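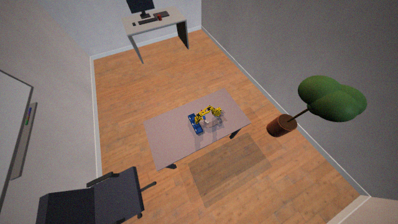
Lista de comprobación: local de planta baja, edificio Enville
Fecha: 26/1/21
Inspección: Jamie Dunmore
Tipo de visita: periódica, con seguimiento de lo anotado en agosto

Claves: C = conforme, NC = no conforme, NA = no aplica

1. Accesos y salidas

1.1 Puerta principal abre hacia fuera sin llave desde el interior: C
1.2 Salida trasera despejada: NC
Comentario: dos palés con cajas de Vidmar en el pasillo de servicio. Queda un paso de 65 cm. Se retiraron durante la visita, pero ya estaban en agosto. Marcar la zona en el suelo.
1.3 Señalización de salida visible desde el fondo del local: C
1.4 Alumbrado de emergencia: NC
Comentario: la luminaria del aseo no enciende al cortar el circuito. Las demás, bien. Pedir batería de recambio con la referencia que figura en la tapa, no la del catálogo antiguo.

2. Extinción

2.1 Extintores colgados y accesibles: C
2.2 Presión en zona verde: C
2.3 Etiqueta de revisión legible: NC
Comentario: la del extintor 511, junto al cuadro, está borrada. La empresa mantenedora (Judden) tiene el registro al día. Falta que pongan etiqueta nueva.
2.4 Manta ignífuga en el office: C

3. Instalación eléctrica

3.1 Cuadro cerrado y con los circuitos rotulados: NC
Comentario: el rótulo del circuito 4 sigue diciendo «almacén» y ahora alimenta el office. Corregir.
3.2 Prueba del diferencial con el botón: C
3.3 Sin regletas encadenadas: NC
Comentario: hay una regleta enchufada a otra detrás de la fotocopiadora. Falta una toma en esa pared. Presupuesto solicitado a Plilport, sin respuesta.
3.4 Tomas y tapas sin roturas: C

4. Suelos y tránsito

4.1 Sin desniveles ni piezas sueltas: C
Comentario: el perfil de la puerta del office se volvió a atornillar después de agosto y no se mueve.
4.2 Felpudo de entrada fijado: NC
Comentario: se levanta una esquina.
4.3 Limpieza de derrames, material disponible: C

5. Almacenamiento

5.1 Estanterías ancladas a la pared: C
5.2 Carga máxima indicada: C
Comentario: 100 kg por balda. Lo pesado sigue estando arriba; bajarlo.
5.3 Productos de limpieza en su envase original: C
5.4 Escalera de mano con tacos de goma: NC
Comentario: falta un taco. Retirada de uso.

6. Primeros auxilios

6.1 Botiquín señalizado: C
6.2 Contenido sin caducar: NC
Comentario: suero y gasas caducados. Reponer también guantes de talla grande.
6.3 Teléfonos de emergencia a la vista: C
6.4 Desfibrilador: NA

Puntos revisados: 23
Plazo: lo eléctrico y la salida trasera, antes de la próxima visita. El resto, cuando llegue el material.

Firmado: J. Dunmore
Copia para la administración del edificio.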